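Ticket: Cell 2, mice and cable returns - hands stalling, people covering
Site: Brunside, returns bench
Opened by: Getachew Gebru
Priority: was low, now high

Fri 7:40. Cell 2 stopped again on the mouse job. Left hand opens fine, won't commit to the pick. Restarted Huvanness, same thing. Target is 1,250 units a shift and we're nowhere near, so two of us are back sorting by hand AND watching the robot. That's two jobs. Nobody's rota says that.

8:15. Checked what I could. Cloth clipped at both far corners, still creased. Black mouse on it, light on, cable running back toward the palm. Fingers wide open. Log says "grasp rejected" 12 times in a row. Swapped nothing yet.

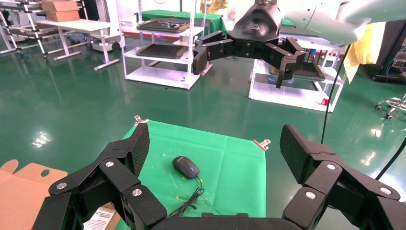
Getachew Derese: Before you swap parts, check the reject threshold. Renaud pushed a new profile to all the Altetti cells in February and it went to 79. Anything with a cord on it scores under that. And log the hours your people spend covering, otherwise it shows up as the cell doing fine.

9:05. Threshold was 79, yes. Don't have rights to change it. Used to be the shift lead could, now its a request to Renaud. Sent the request.

9:50. No answer. Meanwhile tried the cable job to see if it's only mice. Coiled cable on the green cloth, yellow star stickers spread around the top part of it. Same reject. So not a mouse problem - anything loopy.

11:20. Renaud dropped it for our cell only. Running. Slow but running. Want it in writing who gets to touch this setting on nights, becuase nights has no one to call.

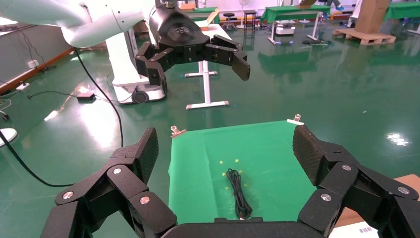
Nights would take the rights tomorrow if somebody trained us. Last week we hand sorted till 4 am and the report still put all 4,000 under the cell.

13:10. Added to ticket. Asking for: threshold access for leads on both shifts, one hour training, covering time as its own line in the report. Leaving this open till Renaud replies on the first one.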